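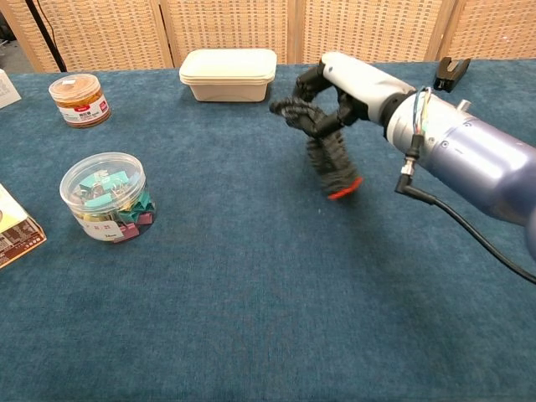

Sorting the carpeted table

I have been putting this off since May. The table in the back room has carpet on it, a blue-grey offcut I glued down when I used the surface for repairing clocks, and it has slowly become the place where small containers end up. Carpet is a good surface for small parts, which do not roll or bounce on it. It is a bad surface for anything granular, as I will come to.

The method is simple. Everything goes into one of three groups: stays on the table, goes to a shelf, leaves the house. A container is judged by its lid first and its contents second. If the lid does not close fully, the contents are moved and the container goes.

Binder clips

These live in a clear round plastic jar with a clear lid. The clips are coloured – teal, pink, gold and green – and the colours mean nothing in my system, although Aigars Kütt once tried to persuade me to use them for sorting invoices by quarter. I gave it up after 2 months. The jar stays, because you can see what is left without opening it. I have left the label on. Removing labels from thin plastic takes longer than it is worth and generally leaves a tacky patch which collects carpet fibre.

The short jar

A shorter jar with a translucent lid, filled with orange-brown granules. It goes to the shelf. Any granular material kept over carpet will sooner or later be in the carpet, and a vacuum nozzle only lifts what is lying on top of the pile. For the rest I use a stiff brush, working in one direction only, then vacuum at right angles to the brushing.

The beige box

A rectangular food container with a matching lid. The lid overhangs the base a little, so it can be lifted with one finger but will also come off if the box is picked up by the lid. I had been using two of these as drawer trays. One has gone. The other stays for the moment as a place for items with no group, to be emptied at the end of each month. Anything still in it then is thrown out.

Cardboard

Printed cartons are my weak point. I keep them in case something has to be returned, and then keep them past the return period. The rule is now that a carton is flattened on the day the period ends. Flattened board goes behind the door until collection.

The screen

The woven folding screen stays along the back edge. It stops things being pushed off the far side and hides the sockets. It collects dust in the weave, and a dry paintbrush 3 cm wide clears it better than a cloth does.

Remaining work

The shelf bracket from Ivwood is 9 mm too deep for the alcove, so the shelf is not up and the short jar is on the windowsill. I have written to Petrauskas to ask whether they stock a shallower one. The label printer also needs a new roll before I can do the lids.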